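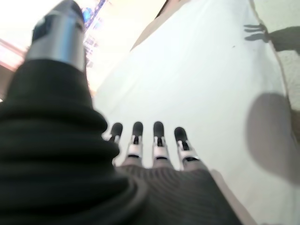

Minutes of the Asomthorpe Community Choir general meeting, 2021-07-02

I'm doing the minutes this time, so please forgive the style. I wrote as fast as I could and typed it up the same night with a cup of tea and very sore fingers. If I've got you down as voting for something you hated, tell me before the next meeting and I'll fix it.

We had 18 members in the room, plus two apologies sent by text. We started late because the side door was locked and half of us were standing at the front.

Minutes of the last meeting

Read and approved, with one correction. The February minutes said we'd agreed to sing the Obradović piece in the fall. What we agreed was to look at it in the fall. The altos were very firm on this and I've changed the wording.

Coming back to singing

This took up most of the first hour, and I don't think anyone minded! It's been such a long stretch of humming at laptops. We talked about whether to start with the full group or go section by section, and people had strong feelings both ways. I said I'd rather we all just came back together and sounded terrible for a while (I got a laugh, but I meant it). In the end we voted for the full group, chairs spread out, windows open, and a break in the middle so people can go outside. The vote was 14 in favor. The rest wanted sections first, and asked that we talk about it again after a month. That seemed fair to everybody.

Masks are up to each singer for now. Bring your own water, please, as the kitchen is closed until the sink is repaired.
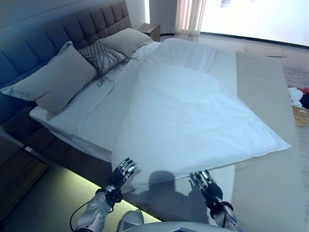

There was also a question about warm-ups, and whether we could go back to the long ones. A few people said their voices are out of shape and they run out of air by the second line of anything. I'm one of them. We'll do a longer warm-up at the start of each rehearsal, and anyone who's already warmed up at home can come in late without getting a look.

Music for the fall

The folders have been sitting in the hall closet all this time and some of the scores got damp. The Jelska songs are the worst hit - the first pages are wavy and two of the tenor copies are stuck together. We'll order new ones. The carols are fine, of course. The carols are always fine.

We went through the list of suggestions and kept these for the fall program: the Jelska songs (all of them, if the new copies come), the short spiritual we learned two summers back, and one pop number still to be picked. I'm collecting ideas for that last one, and I'd love something with a decent bass line for once. The Obradović will be read through at a rehearsal and then we'll decide. See above about the altos.

The Ullano trip

So, the big one. The choir in Ullano has written to ask if we still want to come and sing with them next spring, since the last visit had to be called off. Everyone said yes more or less at once, and I had to ask people to stop talking over each other so I could write it down.

Host families have been offered again, and a small hotel near the church is holding rooms for anybody who'd rather not stay with strangers. I like staying with a family myself, but I do understand wanting your own bathroom after a long bus ride. Please let me know which you want by the end of the month. We need to know who snores, too. That was said as a joke but then it got seconded, so it's in.

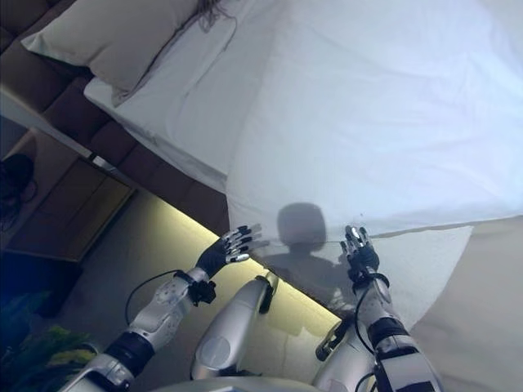 The bus is the part that costs money. We have one quote and it's high, so we'll get another before we promise anything. Ideas for raising some of it were a bake sale, singing outside the grocery store, and a quiz night. The quiz night got the most nods.

Any other business

The piano needs tuning badly. Agreed to have it done before the first rehearsal.

Somebody left a green umbrella under the coat rack. It's still there.

We need a new person to send out the weekly email. No takers so far, so I'll keep doing it until the fall, and then I really am stopping.

To do before next time

Order new Jelska copies
Write back to Ullano and say yes
Second bus quote
Book the piano tuner
Send me your pop song ideas and your room choice

Next meeting will be after the second rehearsal, same room. The front door this time.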